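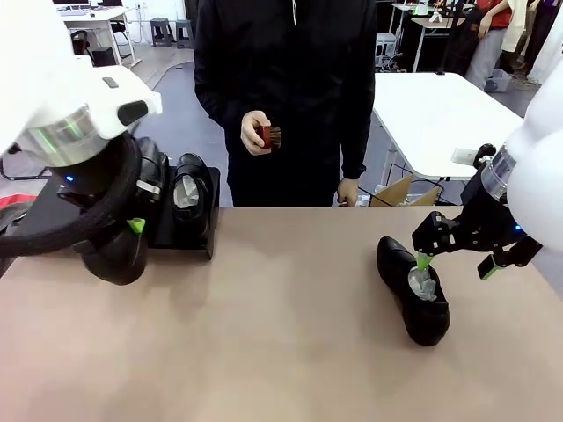 Paper inside leather shoes - keep it in while polishing?

Posted by Lirham, 13 July 2026

I bought black leather shoes for my new work and they came with tissue paper in the toe. My father always took everything out before brushing, but I have seen other people who leave the paper inside. Which way is better? The leather is smooth and quite soft at the front. I have a small brush with dark bristles and one tin of black cream. I don't have shoe trees, the cheapest in the shop in Grarkoscombe were too big for me.

Gaton116

Leave the paper in. When the toe is empty, the leather goes down under the brush and you press a crease into it. I put in a little more paper than the factory did, so the front is firm but not stretched. Take out the laces first. Use very little cream, wait some 11 minutes, then brush with light and quick strokes. For the last shine I use an old cotton sock.

One thing more - if the shoes were out in the rain, change the paper for dry one and wait until the next day. Don't use newspaper with light lining, the ink can come off. I made this mistake in September and the inside of my left shoe is still gray.

Ó Néill

I take it out, never had a problem in 2 years. New shoes don't need much polish anyway.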